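# Session 4: Folding Knitwear, or Gravity and How to Lose to It Slowly

Household Textiles, evening course. Notes by Sigrun Holmgren, May 2023 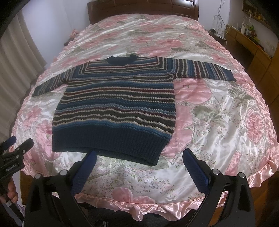

*Fig. 1. Striped sweater laid out flat, neckline towards the headboard.*

Last week was shirts. Shirts have seams, buttons and a sense of duty. Knitwear has none of these, or has them in a form you can't rely on, so please put away whatever you learned about creasing things with the edge of your hand.

## Why we fold at all

A knitted fabric is one long row of loops holding on to each other. Put it on a hanger and the loops at the shoulder carry the weight of everything below. After one winter you have a pair of small horns at the shoulders and a hem that has gone to look for your knees. Those of you who wrote "but mine are padded hangers" on the feedback form: the horns will be rounder.

I weighed my heaviest pullover for this handout. 800 g, dry. Think about holding that by two loops until August.

## Laying out

Use a bed. The kitchen table is too narrow for most adults' sleeves, and there is usually jam. A bedspread with a bit of shine to it, as in Fig. 1, lets the knit slide when you straighten it, though it also lets the finished pile slide, generally at night.

Look at the stripes before you touch anything. They are the best free ruler you'll ever get. On the torso in Fig. 1 they run mostly across, in shallow waves, and the waves tell you where the fabric is still rumpled. Smooth from the middle outwards with a flat palm. Don't pull. A pulled stripe goes straight for as long as you're holding it.

Higher up, the stripes turn a corner at each side of the chest and make rectangles inside one another under the neck. Very handsome, and useless as a guide to folding. Work from the torso bands.

Then the hem. A deep ribbed hem like this one draws in more than the body does, and it likes to sit crooked. In Fig. 1 it slants down to the right and the corner has tucked itself under. Pull the corner out and line up the two layers *before* folding. If you leave it, the fault gets folded in with everything else and you end up with a lump, which you will then blame on the drawer.

## The Ladby fold

Named after the house where I was taught it, by a woman who disapproved of my elbows.

1. Lay the sweater face down, sleeves out.
2. Bring one side in to a third of the width. The sleeve comes with it.
3. Turn the sleeve down so it lies along the body, cuff towards the hem.
4. Same again on the other side. The sleeves should lie next to each other - if they cross, you've made a hill.
5. Fold the hem up to the middle, then once more to the collar.
6. Turn over and leave it alone.

An open collar with raised ends, like the navy one in the figure, should be laid flat by hand at step 1. It won't do it for you.

## Storage

Heaviest at the bottom. My own drawer is 54 cm wide and takes two piles side by side, if I'm strict. No vacuum bags, please. I know they're on offer.

## For next time

- Bring one sweater you're fond of and one you aren't. We start with the second.
- Read the Wikström handout on moths, but not at bedtime.
- Room change: we're in Nonden, upstairs. The Rirkar room has been given to the ukuleles.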